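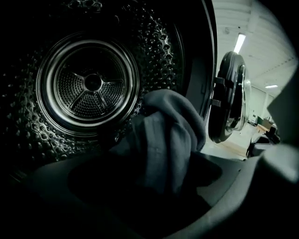 Edatham, 7/17/25

Laundry room: frequently asked questions

This page collects the questions that residents of the Trendham building send to us most often about the dryers. It was written by Florencia Yáñez, who answers the laundry mailbox. English is not my first language, so if some sentence is not clear, please write me and I will correct it.

Which clothes may I put in the dryer?

Cotton, linen and most mixed fabrics can go in. Please read the label first. A square with a circle inside means that the dryer is allowed. One dot in the circle means low heat, two dots mean normal heat. If the square is crossed out, the piece must dry on a line or lying flat.

How full can the drum be?

Fill it loosely and leave a good part of the space free. When you open the door you should see the back wall of the drum over the top of your clothes. If you must push with your arm to close the door, take something out. A full drum needs more time, and the clothes come out with hard creases.

Why does the metal inside have so many small bumps?

The drum wall is covered with a pattern like a honeycomb. It is made like this and it is not damage. Two residents have reported it to me as dents, and I thank them for their attention, but there is nothing to repair.

What is the round part with the little holes at the back?

It is the rear panel, with a bracket in the form of a star, with 5 arms. The small holes must stay open. Please do not hang anything on the bracket and do not stick dryer sheets to the panel. If you see threads or a piece of paper there, wait until the drum is cool and remove it with your fingers, never with a knife or a key.

A sock is missing. Where can it be?

Look first in the fold of the gray rubber around the door. Pull the rubber gently toward you and pass your hand along the whole lower part. Then turn the drum slowly by hand and look at the upper side too, where thin things can stay stuck to the metal. Dark clothes are difficult to see in there, so use the light of your phone. After this, please look inside the sleeves of your shirts and in the corners of the fitted sheets. Most of the lost socks that people write me about were in a fitted sheet.

Can I dry dark and light clothes together?

If they have been washed many times, yes. New dark towels leave fluff on everything, so dry them alone the first few times. A dark gray shirt together with a white towel will look old very quickly.

How do I clean the rubber?

Use a soft cloth with warm water and one drop of dish soap, then dry it with another cloth. Bleach makes the rubber hard. Do not pull it out of its place.

Who cleans the lint filter?

Every person, after every load. The filter slides out under the door. Take off the lint with your hand and put it in the bin. Once a month I wash the filters with water, and on that day you will find a paper on the door.

My clothes are still damp at the end. What should I do?

Check the filter, then take out half of the load and start again for a short time. Jeans and thick towels need longer than shirts. If a small load is also damp, write me and tell me which program you used.

How do I pay?

With the Bredard card, which you can charge at the front desk. One drying program costs 187 points and a new card comes with 2,000 points. The price will be the same until the end of August. The reader sometimes shows 2,055 on a new card. The extra 55 points are the deposit and you can not spend them.

May I take out the clothes of another person?

If the program is finished and the owner does not come after fifteen minutes, you may put them in one of the baskets on the shelf. Please fold the big pieces one time so they do not touch the floor.

Who repairs the machines?

The company Van Acker. Please do not call them directly, because they accept calls only from our office. Write to the laundry mailbox with the number that is on the door of the dryer, and I will pass it to them the same day.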